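Home > Break Room > Refrigerators > Refurbished

Watedel tall refrigerator, silver, matte finish
Refurbished. One in stock, second one coming in May.

$400
Local delivery $90, or pick up from the Brastex warehouse, side door
Optional: white side table, see further down

Quick version: tall silver fridge for a break room, shop or studio. Cold drinks up top, lunches and the rest lower down. Matte finish. Inside of the top compartment is white. Cleaned, tested, new door gaskets, ready to go.

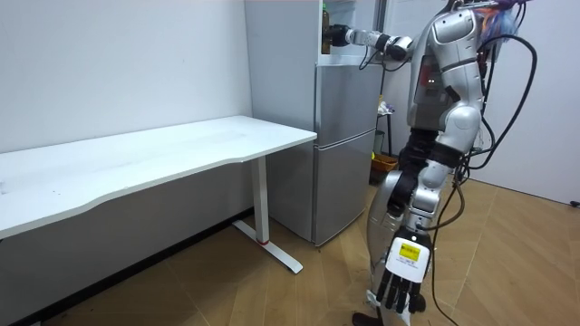 Aldana Gaete

OK, writing this one up between deliveries so forgive the short sentences.

The top compartment is the one people ask about. Tall bottles stand upright in it. No laying them on their side, no taking a shelf out first. Soda, iced tea, sparkling water, all fine. It sits high, so anyone short on your team is going to be reaching. My advice, put the stuff everybody grabs at the front and keep the backup bottles lower down.

Under that you've got the middle door, then the lower door, which goes down close to the floor. Mop under it with something flat. The seam between those two comes at about desk height, so if you stand it next to a desk or counter the lines look pretty tidy. Nice in a small room where the fridge is the biggest thing in it.

Finish is matte. I like it better than the shiny ones, personally. Wipe with a damp cloth and a drop of dish soap, then dry. No scouring pads please!! We had a customer take one to a Munteanu last year and the front never looked right again.

WHAT WE DID TO IT

New gaskets, all compartments
Coils vacuumed
Thermostat checked, ran it 8 hours with a thermometer in each compartment
Inside washed down, shelves out and back in
Leveling feet replaced (front pair only, the back ones were fine)
Power cord checked

Emiliano Valcárcel did the bench work and signed the tag inside. If you have a technical question ask for him, mornings are best. He doesn't do email much.

WHAT'S IN THE PRICE

The fridge
Shelves and door bins
One ice tray, used
Care sheet, one page
90 day warranty on parts and labor. Gaskets included, bulbs not. Dents after it leaves our dock, not.

PLACING IT

Back wall is the usual spot. Leave a gap behind it and a bit more on the hinge side. You can tuck one side in behind the end of a desk and it looks fine, but check the doors open all the way before you load it up. I mean all the way. A door that stops halfway means the bins won't slide out for cleaning and you will hate it by the second week.

Own outlet if you can. No power strips.

After it's been moved let it stand upright before you plug it in. Overnight if it rode lying down, which it shouldn't have. Then give it til the next morning to get down to temperature before you put milk in. Drinks you can put in right away, who cares.

LOADING THE TOP

Tall bottles at the back, short ones in front. Caps on tight. Don't pack it solid, air has to get around. If you are stocking for a meeting, load the night before, bottles going in warm at 10 am will not be cold at lunch. People call me about this every summer and theres nothing wrong with the fridge.

THE SIDE TABLE

Add-on, sold with or without the refrigerator. White top, flat, a little bit of gloss to it. Bandis makes them, we get the returns and the floor models. Good landing spot: bottle comes out of the fridge, goes on the table, door gets closed. Otherwise people stand there with the door open trying to pour with one hand.

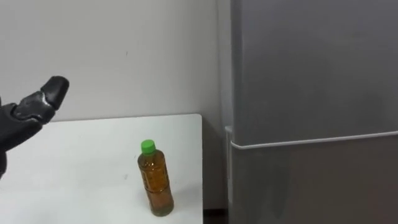

Straight edges, so it pushes up flat against a wall, and you can run two side by side if you need a longer counter. Being white it shows smudges. It just does. Damp cloth takes most of it off, and a melamine sponge (gently) gets the gray marks that keys and laptop feet leave. Floor models may have a mark or two left, we price them that way and we don't take them back over it.

Bottles with cold sweat on them won't hurt the top but wipe it up by the end of the day, water that gets into the edge is what ruins these. Hot pans, no. Use a trivet.

No assembly on the floor models. Boxed returns come flat with the legs off, hex key taped underneath. Check it's there before you leave, I've had to mail out more of those than I care to think about.

Ask for table price when you call. It changes with what came in that week.

DELIVERY

Ground floor, or elevator building. Stairs by arrangement and it costs more, ask first. Measure your doorway. Measure the hallway turn too, the turn is what gets people. We bring it in, stand it where you want, level the front feet and take the packing away. We don't haul off your old fridge, sorry, used to, can't anymore.

Somebody has to be there to sign. We'll text before we set off.

QUESTIONS WE GET

Can the doors be switched to open the other way? On this model yes, we do it before delivery at no charge, just tell us when you order. After delivery it's a service call.

Is it loud? Hums when the compressor kicks on. In a break room you stop hearing it. Wouldn't put it behind somebody's chair in a quiet office.

Will two liter bottles stand up in the top? Most will. Bring one in and try it, everyone does.

Can I get it in white? Not from this batch. The May one is silver as well.

Can it go in a garage? If it's heated, ok. Unheated no, and warranty won't cover it.

Do you hold items? Until closing the next day, with a name and a phone number. No deposit. After that it goes back on the floor.

Do you have the manual? Paper copy in the bottom bin. If it went missing, Emiliano can print you one.

TO ORDER

Call or come by, the warehouse opens at 8 and someone is at the counter til late afternoon. Card or check. Ask for Aldana about price, delivery and the tables, Emiliano for anything with a compressor in it.

Related: Watedel under-counter refrigerator (sold out) / Bandis stacking chairs / Replacement shelves and bins / Gasket sets by model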